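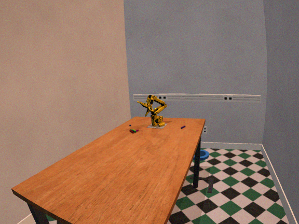 Barnico 소개

인쇄하기 | 이메일로 보내기

2022년 12월 27일
글: Syahrul Liew

Barnico는 소형 로봇 팔과 그 주변 설비를 들이려는 학교, 연구실, 소규모 작업장의 구매 계획을 돕는 회사입니다. 로봇을 만들지 않고, 특정 제조사의 대리점도 아닙니다. 고객이 무엇을 사야 하는지, 어느 해 예산에 얼마를 넣어야 하는지, 장비가 들어올 자리가 준비되어 있는지를 함께 검토하고 그 결과를 문서로 드립니다.

사무실은 Jugah에 있습니다. 지금까지 검토를 마친 구매 계획은 약 200건이고, 대부분 책상 위에 올려 쓰는 작은 로봇 팔에 관한 것이었습니다. 대형 용접 로봇이나 물류 창고 전체를 자동화하는 일은 맡지 않습니다. 그런 문의가 오면 다른 업체를 알아보시라고 말씀드립니다.

시작하게 된 배경

회사를 차리기 전에 저는 직업학교에서 장비 구매를 담당했습니다. 처음 로봇 팔을 들일 때 본체 가격만 보고 예산을 올렸다가 그리퍼와 고정판, 배선 공사비를 다음 해로 미룬 적이 있습니다. 본체는 학기 초에 도착했지만 올려놓을 작업대가 흔들려서 수업에 쓰지 못했습니다. 작업대를 다시 주문하고 콘센트 위치를 옮기는 데 한 학기가 갔습니다.

그 뒤로 다른 학교 담당자들에게서 같은 문의를 자주 받았습니다. 견적서에 빠진 항목이 무엇인지, 교육용과 산업용을 어떤 기준으로 나누는지, 보증 기간이 끝난 뒤의 비용은 어디에 적어야 하는지 같은 질문이었습니다. 답을 정리해 두다 보니 양식이 생겼고, 그 양식이 지금 저희가 쓰는 검토서의 바탕이 되었습니다.

하는 일

저희 업무는 현장 확인, 가상 배치, 예산표 작성의 순서로 진행됩니다.

현장 확인에서는 방의 크기와 출입문 폭, 작업대의 치수와 다리 위치, 벽면 콘센트의 위치와 용량, 바닥 상태를 기록합니다. 직접 방문하는 것이 원칙이지만 거리가 멀면 고객이 치수를 재서 보내 주셔도 됩니다. 이때는 측정표를 먼저 보내 드립니다. 표에 적힌 칸을 모두 채워 주셔야 다음 단계로 넘어갑니다. 작업대 높이와 콘센트 높이를 빠뜨리시는 경우가 가장 많습니다.

가상 배치는 측정한 값으로 방과 작업대를 컴퓨터에 옮기고 후보 로봇 팔을 올려 보는 작업입니다. 팔이 닿는 범위 안에 작업물이 놓이는지, 팔꿈치 관절이 벽이나 선반에 걸리지 않는지, 사람이 지나다닐 통로가 남는지를 봅니다. 작업대 어느 쪽에 본체를 고정하느냐에 따라 쓸 수 있는 면적이 크게 달라지므로 한 방에 대해 적어도 3가지 배치를 만들어 비교합니다. 벽에 가까운 쪽 끝에 놓으면 전원선이 짧아지고 앞쪽 공간이 넓게 남습니다. 대신 뒤쪽에서 정비할 자리가 줄어듭니다. 가운데에 놓으면 양쪽을 다 쓸 수 있지만 케이블을 작업대 위나 아래로 끌어와야 합니다. 어느 쪽이 맞는지는 수업 인원과 작업 내용에 따라 다릅니다.

가상 배치의 한계도 있습니다. 화면 속 물체는 실제 물체처럼 미끄러지거나 휘지 않을 수 있고, 작업대의 진동도 제대로 반영되지 않습니다. 저희는 배치 결과를 공간과 도달 범위를 판단하는 데만 사용합니다. 물건을 얼마나 안정적으로 집는지는 판매사에 시연을 요청해서 확인하시기 바랍니다. 시연을 요청할 때 보낼 물체 목록은 저희가 같이 만들어 드립니다. 작고 납작한 것, 가늘고 긴 것, 서로 붙어 있는 것을 넣도록 권합니다. 판매사가 준비한 정육면체 블록만 집어 보고 계약하면 나중에 그리퍼를 하나 더 사게 되는 일이 생깁니다.

예산표 작성은 시간이 가장 오래 걸립니다. 본체 가격은 판매사 견적을 그대로 옮기면 되지만 나머지 항목은 현장마다 다릅니다.

예산표에 들어가는 항목

본체와 제어기
그리퍼와 교체용 손가락
고정판, 볼트, 작업대 보강
전원 공사와 배선 정리
비상 정지 버튼과 안전 표시
소프트웨어 사용료
설치와 시운전
담당자 교육
예비 부품
보증 이후의 점검비
운송, 관세, 보험
폐기 또는 반납 비용

항목마다 한 번 내는 돈인지 해마다 나가는 돈인지를 구분해서 적습니다. 많은 기관에서 장비비와 운영비의 결재선이 다릅니다. 소프트웨어 사용료를 장비비에 한꺼번에 넣으면 첫해는 통과되지만 다음 해에 근거 항목이 없어집니다. 저희 예산표는 두 가지를 처음부터 다른 장에 둡니다.

견적서를 비교할 때는 자체 목록인 Josamora를 사용합니다. 지금까지 받은 견적서에서 품목 이름과 조건을 뽑아 정리한 것으로, 현재 693개 품목이 들어 있습니다. 같은 부품을 판매사마다 다른 이름으로 적는 일이 많아서, 이름을 맞춰 놓아야 어느 견적에 무엇이 빠졌는지 보입니다. 목록에 있는 가격은 외부에 공개하지 않습니다. 고객에게도 다른 고객이 받은 가격은 알려 드리지 않고, 제출된 견적이 통상적인 범위를 벗어났는지만 말씀드립니다.

Sindine 실습실의 경우

Sindine은 저희가 맡았던 소규모 실습실 가운데 하나입니다. 운영자의 동의를 받아 진행 내용을 적습니다.

처음 요청은 로봇 팔을 작업대마다 한 대씩 놓고 싶다는 것이었습니다. 현장을 재 보니 방이 좁고 길어서, 그렇게 놓으면 학생이 설 자리가 통로와 겹쳤습니다. 전원도 한쪽 벽에만 있었습니다. 가상 배치를 만들어 운영자와 같이 보면서 대수를 줄이고 긴 작업대 하나를 나누어 쓰는 안으로 바꾸었습니다. 줄어든 본체 비용의 일부는 예비 그리퍼와 교육비로 옮겼습니다.

장비는 7월에 들어왔습니다. 배선 공사가 며칠 밀렸고, 고정판의 볼트 구멍이 작업대 보강재와 겹쳐서 한 곳을 다시 뚫었습니다. 보강재 위치는 측정표에 없던 항목이라 그 뒤로 추가했습니다. 교육비로 잡아 둔 금액은 절반쯤 남았고, 운영자는 그 돈을 다음 학기 보조 강사 교육에 쓰기로 했습니다.

비용과 기간

검토비는 정액입니다. 구매 금액에 비례해서 받지 않으며, 판매사에서 소개비나 수수료를 받지 않습니다. 현장이 여러 곳이면 한 곳을 추가할 때마다 금액이 더해집니다. 방문이 필요한 경우 교통비는 실비로 청구합니다.

검토서는 측정표가 모두 채워진 날부터 영업일 기준 15일 안에 보내 드립니다. 판매사 견적이 늦어지면 해당 항목을 비워 둔 채로 먼저 보내고, 견적이 도착하면 고쳐서 다시 보냅니다. 수정은 같은 회계연도 안에서는 추가 비용 없이 해 드립니다. 로봇 기종을 바꾸는 경우에는 도달 범위부터 다시 확인해야 하므로 새 검토로 처리합니다.

예산 신청 마감이 임박한 상태에서 연락을 주시는 분이 많습니다. 그런 경우 현장 확인을 생략하고 예산표만 만들어 드릴 수는 있지만, 표지에 현장 미확인이라고 적습니다. 이 표시는 요청하셔도 지우지 않습니다.

맡지 않는 일

판매사를 대신해 계약하거나 대금을 전달하지 않습니다. 입찰 서류를 특정 제품에 맞추어 써 달라는 요청은 받지 않습니다. 로봇 프로그램 개발과 수리도 하지 않습니다. 안전 인증은 자격을 갖춘 기관에서 받으셔야 하며, 저희 검토서는 인증 서류를 대신하지 못합니다. 인증 비용을 예산표의 한 줄로 넣는 것까지는 해 드립니다.

중고 장비도 검토합니다. 다만 제조 연도와 사용 시간을 확인할 수 있고 제어기 소프트웨어의 사용 권한이 새 주인에게 넘어오는 것이 문서로 확인되어야 합니다. 권한이 넘어오지 않아 본체 값만큼을 다시 낸 고객이 있었습니다.

문의하실 때 준비하실 것

방의 평면도가 있으면 보내 주십시오. 손으로 그린 것도 괜찮습니다. 로봇으로 하려는 작업을 한두 문장으로 적어 주시고, 다룰 물체의 대략적인 크기와 무게를 함께 알려 주십시오. 예산 신청 마감일과 장비를 실제로 쓰기 시작해야 하는 날짜는 따로 적어 주시기 바랍니다. 이미 받은 견적서가 있으면 판매사 이름을 가리고 보내셔도 됩니다.

첫 상담은 전화나 이메일로 진행하며 비용은 없습니다. 검토를 맡기지 않기로 하셔도 측정표는 그대로 가지고 쓰셔도 됩니다.

인쇄하기 | 이메일로 보내기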